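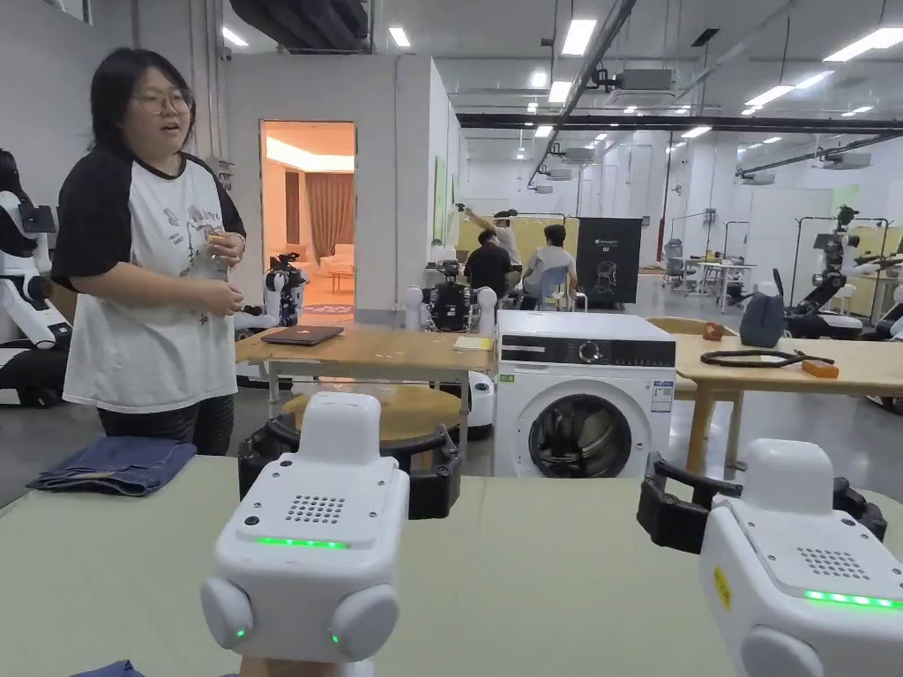

Issue 22, page 5

Laundry corner, Kerkness

Spyros Dimitrov writes a small column for Omden about the rooms where people do ordinary work, and in May he visited the open hall at Kerkness. The subject this time is folding. The hall is bright and quite full, and the laundry part of it is arranged around one white washing machine with a round door of dark glass.

Dark-blue jeans, folded, on the green padded table. The padding is pale and soft to the eye – a good colour for sorting, I think, as dark clothes are easy to find on it.

The washer is a front loader with a round dial on the black strip at the top. It still has its energy label on the front.

Further back, a doorway in the white partition, and a room with curtains and warm light. I would like to drink my tea in there.

The next gallery will be from the Alexiou ironing room. Readers who wish to send their own folding tables can write to Omden, box 127.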